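Flitham bench notebook – Sunday, late afternoon

Cable sorting, second pass. I still don't believe in the method. 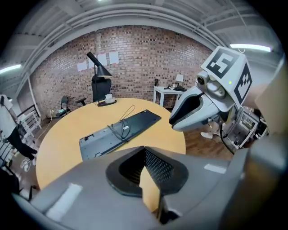

The Gorow guide wants every keyboard cable wound in a flat coil, tied once and tagged before it goes in the bin. Fine on paper. The thin black ones don't hold a flat coil unless you tie them in two places, and the guide is firm about one tie. I tried it their way first. The coil sprang open on the table and took its neighbor with it.

Tags: white ones only now, folded over the cable near the plug. I'm told they stay put for 1,000 handlings. I'd like to know who did the handling. Two from the last batch had slid halfway down the cable by lunch, and I don't think anybody had touched them.

Keyboards get turned over before the cable is wound, so the keys don't snag it. That part I'll grant. It also puts the underside where you can check for missing feet. Whether it saves any time, as the Skustimach people keep saying, I doubt. The time goes into picking the tangle apart, and that takes as long with the keys up as with the keys down.

Timed myself anyway. About 300 seconds for a bad tangle, start to tag. One try, so don't quote it.

The round table is still the wrong table for this. No straight edge to lay a cable along, and the coils wander toward the middle. On the other hand it's light enough in color that a black cable shows up well, and the desk lamp can be pulled over it. Drinks stay on the tray at the back. Please stick to that, me included.

Open points:
Lapointe bins – the lids don't close over a full-size keyboard with its cable on top. Either the cable goes in beside it or we need deeper bins. Somebody should measure before ordering this time.
Tie color – do we care? I don't.
Whether any of this beats a cardboard box and a marker. Will run the box next to it in September and compare.

Stopped at 5:40 with the last tangle not done.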